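Toy kitchen becomes a classroom for Cescombe's robot arm

Wednesday, April 16, 2025
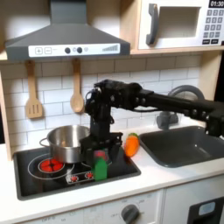 Learning by being led

A children's play kitchen is the busiest spot in the Cescombe robotics workshop this spring, and the team there could hardly be happier about it. They are teaching a robot arm to do small kitchen jobs by steering it through each one from a desk across the room, with a hand controller that the arm follows move for move.

The project, called Cumska, has recorded 3556 of these guided runs since January. One of the current tasks has the gripper carry a green toy carton over the stove, with a steel pot close beside it, so there isn't much room for a clumsy wrist!

"You feel it in your own hand when you get a good one," said Fasil Ejigu, who has steered more runs than anyone else on the team. "I was hopeless in the first week. Now I can bring the arm in low, turn it and let go without holding my breath."

Bereket Tsegaye, who sorts the recordings, said slow and slightly wobbly runs are kept as well, as long as the job gets done. A person who drifts off course and then steers back is showing the arm something useful, she said.

The workshop is now recording 500 runs with a new set of tasks, 67 of them already finished, and people from the Karville site will take turns at the controls next. Several have asked to go first.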